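Chapter 8: Working Inside a Computer Case

By now your team has a robot arm that goes where you send it. In the last chapter it stacked blocks, and if your stack stayed up you have every right to be pleased with yourselves. Blocks are forgiving, though. They sit on an open table, they are all the same size, and nothing bad happens when you drop one.

This chapter takes the same arm and points it at an old desktop computer. It is my favourite part of the whole course! The parts are small, the gaps between them are narrow, and you will find out very quickly which of your measurements were good and which were only lucky. The job comes from the Udever Challenge, the schools' contest held each July in Surnton, where teams have 14 minutes to carry out a set of tasks inside an opened case. You don't need to be entering the contest to enjoy the work. The club at Grekilley ran these exercises for two years just for fun before sending a team.

Lay the tower on its side with the open face upwards, and put the tray for your parts next to it, on the side the arm can reach most easily.

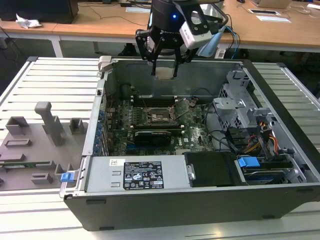 8.1 Learning the layout

Before you write a line of code, learn what is in the case. Give each main part a name that the whole team will use, and stick to it. Half the arguments in a robot club begin when one person says "the slot" and somebody else thinks of a different slot.

Start with the processor socket, because most of our tasks happen there. Look for a square metal bracket with a lever beside it. The memory slots are the long, narrow, parallel ones close by. Expansion slots, where a graphics card goes, look rather similar at first glance, so trace them on your drawing in another colour. Then find the fixed things that stand up higher than the board - drive cages, cable bundles, the edge of the case itself.
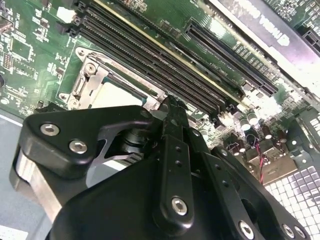
and once those are on your drawing as well, mark the height of each one. A plan seen from above tells you where the arm can stop. Only the heights tell you how it can get there. Choose a safe travel height that clears everything, and let the arm come down only when it is over its target.

8.2 Holding a small part

Try the grip by itself first. Close the fingers on a part in the tray, lift it, wait, and put it back. Do this until it bores you. 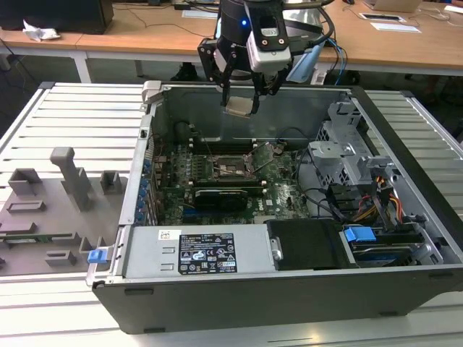
A good grip depends on where the part sits between the fingers as much as on how hard they squeeze. Hold it too high and the fingertips will touch the board before the part does. Hold it too low and it may tilt. With a small flat piece like the beige one between the fingers here, a slight tilt is easy to miss from across the room, so get down to table level and look along it. Teams using the Chmielewska method set the closing force to 60 per cent and work upwards in small steps, and I'd suggest you do the same.

8.3 Coming down over the socket

Now bring the two skills together. Move at travel height until the fingers are over the socket, pause, and check the view from the wrist camera before going any lower. You are looking for a bracket that sits square in the picture. If it leans, turn the wrist and look again - never try to correct a turn on the way down.

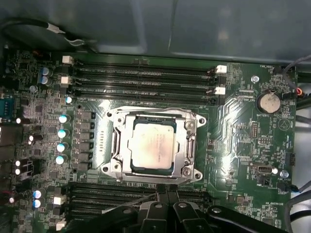 Figure 8.4 Wrist camera view of a socket with the processor seated. The gripper fingers are at the bottom.

Write down the wrist angle that gave you a square view. You will want it in the exercises on page 82, where the case is shifted between runs and your program has to cope.

Related sections
Chapter 7: Stacking and Sorting
Chapter 9: When the Case Moves
Making a Parts Tray
Udever Challenge: Notes for New Teams

Shares: 14
Comments: 8
Last updated: 17 November 2018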